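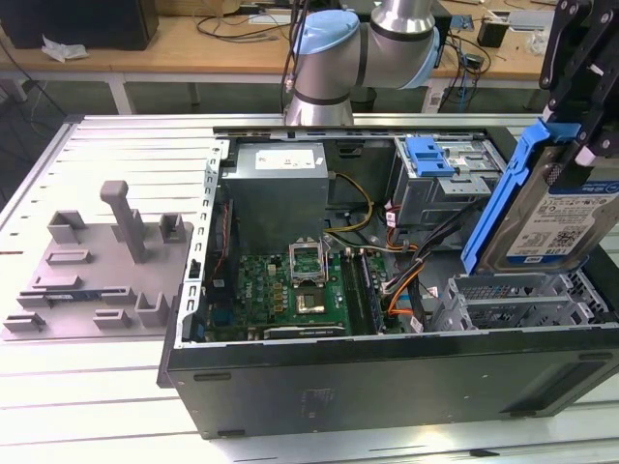

Old tower on its side, lid off, the 1TB WD Blue in its blue carrier by the drive bay

Home | Forums | New posts | Members | Search

Category: Desktops & Upgrades > Storage and drives

Reviving an old office tower for family photos, have I got the drive part right?

14 replies · 3 people like this

**teapot_zee**
Hello everyone, long-time reader and very occasional poster, so please be gentle. I've taken on an old desktop that came out of the Flevora offices in Trarkville when they cleared a floor, and the plan is to turn it into somewhere safe for the family photographs. My mum has them spread over old laptops, memory sticks, a phone that only charges if you hold the cable at an angle, and a shoebox of discs. I've collected 200GB so far and I haven't even started on my uncle's wedding videos (he has had several weddings, so it may take a while).

It's one of those black business towers, grey metal inside, and laid on its side it's very easy to get at. The hard drive goes in a blue plastic carrier that slides down into the bay at the bottom, and there's another drive cage above it with a blue latch. I paid very little for the whole thing and I'm already far fonder of it than I should be.

My questions, and sorry that there are a few:

Is a single 1TB WD Blue sensible for this, or should I be looking at something newer?

Does it matter which bay it lives in?

Is there anything else I should do while the side panel is off? I don't want to keep opening it up once it's under the desk, partly because of my back and partly because of what lives under the desk.

Thank you in advance! Zainab

**mossy_gutter**
Welcome, and what a nice project. To take your middle question first, the bay makes very little difference as long as the cables reach without being pulled tight. I always use the one that lets the power lead hang in an easy curve. Those flat connectors don't like being bent sharply where they meet the drive and I've snapped the plastic off one, which is an annoying way to spend an evening.

The carriers are lovely, by the way. The sides flex outwards, little pins go into the screw holes on the drive, and you slide the whole lot in until it clicks. No screwdriver, and no tiny screw disappearing under the motherboard.

**Halfpint Dave**
I'll be the miserable one then. How old is the drive? If it came with the tower I wouldn't put anybody's wedding on it, never mind several. Use it for practice by all means, but for photos that only exist in one place I'd buy new and keep the old one as a doorstop.

**teapot_zee**
Dave, a very fair point. It didn't come with the tower, the tower had no drive in it at all (the office had them taken out and destroyed). This one was a spare from my cousin's old machine. She says it did 11 months of light use and then sat in a drawer wrapped in a tea towel. I believe her about the tea towel because it came with it.

**Halfpint Dave**
Better than I feared. Run a full health check on it before you copy anything across, the long test and not the quick one, and leave it going overnight. Then look for reallocated sectors. If that number is anything other than zero, come back and I'll say I told you so in a friendly way.

**quiet_fan_club**
Lovely thread. Can I ask about the processor socket? I can see the silver bracket standing up. Please make sure that's properly closed before you put power to it! I'm sure you know, but I once helped a neighbour who'd left hers up for a month while she waited for thermal paste to arrive and then forgot all about it.

**teapot_zee**
Not a silly question at all. I wanted a proper look at the socket while I had everything apart, and it's on my list in large letters: CLOSE THE BRACKET. I have a pot of paste and a clean cloth waiting. I'm a bit nervous of that part, if anyone has advice for a beginner.

**mossy_gutter**
A blob the size of a pea in the middle and let the cooler spread it. There, I've started a fight.

**Orrery**
You have. Thin cross, every time. On the bigger chips a pea never quite reaches the corners, and on an older machine where the cooler is a bit tired I'd want all the contact I could get.

**mossy_gutter**
I've done pea on every machine I've ever owned and they've all outlived my interest in them. Zainab, either will be fine, just don't use half the tube, and wipe the old stuff off with proper cleaning alcohol first.

**Orrery**
We agree on the alcohol, so that's something.

More useful perhaps: there's one stick of memory and two slots. If you're going to be sorting through thousands of pictures I'd look for a second stick to match while you're in there. Read the label on the one you've got, note down the type and speed, and try the second-hand places. They're usually cheap for machines of this age.

**Halfpint Dave**
I wouldn't bother. It's a box that sits under a desk holding photos. It doesn't need extra memory for that and every penny should go on a second drive. Look, there's a cage going spare.

**Orrery**
It depends whether she's only storing them or working on them too. I tried to do our family archive on a machine with one small stick and every thumbnail took so long that I'd forgotten which aunt I was looking for by the time it loaded.

**teapot_zee**
Oh, I like you all very much. It'll be a bit of both, I think. Mum wants to sit at it and go through them with me and put names to faces, so there will be scrolling, and lots of stopping to talk.

I rang Akpan this afternoon (the little computer shop by the bus station, for anyone local) and they have a tray of used memory they'll let me rummage through on Tuesday if I bring my stick in to compare. They also had a second-hand drive of the same size, £9, which made me suspicious, so I've left it there for now. I think Dave has got into my head.

**Halfpint Dave**
Good. Stay suspicious. Put that towards a new external one and keep it at your mum's house, or anywhere that isn't the same building as the tower. A second drive in the same case will help if the first one dies but it won't help if the kitchen floods.

**marrow_and_leek**
I'd like to gently disagree with Dave on one thing. For some people an external drive in another house is a drive that never gets updated. I know because I have one at my sister's, and it's still got the photos from the September before last on it and nothing newer. An internal second drive that copies itself every night has saved me twice. Do both if you can, but if it has to be one for now, choose the one you'll really keep up with.

A few small things for while it's open, as you asked:

- Change the little round battery on the board. If it's the original, the clock will start to wander and your new photos will be filed under the wrong year.
- Tidy the yellow and black power wires with a soft tie, loosely, so nothing can drift into a fan.
- Dust the vents with a dry paintbrush before you use the canned air, or you'll just move it all further in.
- Put a sticky label on the carrier with the date you fitted the drive.

**teapot_zee**
The battery! I would never have thought of the battery. And the sticky label is exactly my sort of thing, I have a whole drawer of them.

I take the point about the second copy too. I know myself, and I'd be a sister's-house person within weeks. So I think: this drive once it passes the long test, another inside when I can afford a new one, and an external at Mum's which I can swap over when I go for Sunday lunch.

**quiet_fan_club**
Sunday lunch is a very good backup schedule. One more thing from me: how are you going to sort them? I used Fondel for ours, the photo organiser. I found it slow to learn but nice once the folders were set up, and it let me put people's names in without doing anything strange to the originals.

**Orrery**
Plain folders by year, then event. I've been through three different organisers and had to untangle myself from every one. Folders still open in whatever comes next.

**teapot_zee**
I'll try folders first and see how far I get. There's one called "New folder (123)" on Mum's laptop so we're starting from a fairly low point.

Off to get my labels out. I'll report back with the results of the long test, good or bad, and Dave may say what he likes.

**Halfpint Dave**
I'll be waiting. Close that bracket first.

Reply | Quote | Follow this thread | 6 shares | Back to Storage and drives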